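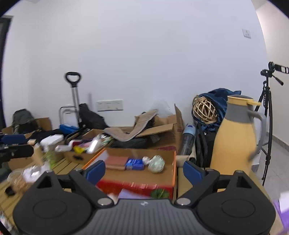
Fil de rentrée du club robotique, parce que Sum-yee Yu m'a dit que « personne ne lit les comptes rendus en PDF ». Donc voilà, en petits morceaux. On prépare le concours de Preltcombe, épreuve « rangement » : une pince, des objets du quotidien, et des élèves de première persuadés que le plus dur sera le code. Les deux doigts en V avec leurs patins bleus, c'est Luta, notre pince tenue à la main. La grosse carafe jaune à couvercle gris est, selon moi, bien trop large pour elle. Les élèves ont voté. J'ai perdu.

**2/** Le principe : on fait les gestes à la main avec Luta, on enregistre, puis Wan (notre bras, capricieux le lundi) essaie d'apprendre. Objectif fixé en octobre : 234 démonstrations. Nous en sommes à 81, dont une bonne part consacrée à la boule en rotin, parce qu'elle est « trop mignonne ». Critère scientifique s'il en est.

**3/** Débat de la semaine : est-ce qu'un sac à dos compte comme un objet ou comme un tas ? Trente minutes de discussion. J'avais prévu un cours sur les repères et les changements de base. On le fera un jour.

**4/** Le règlement dit « environnement domestique réaliste ». Sur ce point, je nous sens très en avance sur la concurrence.

**5/** Côté technique, pour les deux personnes que ça intéresse : on a baissé la vitesse de fermeture des doigts et resserré les vis des bras. Les fichiers portent enfin un nom lisible. Avant, on avait « test », « test_bon » et « test_bon_vrai ». Le bon était « test ».

**6/** Sum-yee veut s'attaquer aux sachets plastiques. Je lui ai expliqué que des labos entiers s'y cassent les dents. Elle a noté « labos : dents » dans le cahier de bord et elle a commencé quand même.

**7/** L'équipe Sarkitz, nos voisins du lycée d'en face, annonce déjà une pince à trois doigts. Chez nous, la réaction officielle a été digne. La réaction officieuse tient sur une page du cahier, que j'ai demandé d'agrafer.

**8/** Prochaine séance lundi, 17 h. On attaque les livres et les boîtes. Apportez vos chargeurs, vos clés USB, et rendez-moi mon tournevis.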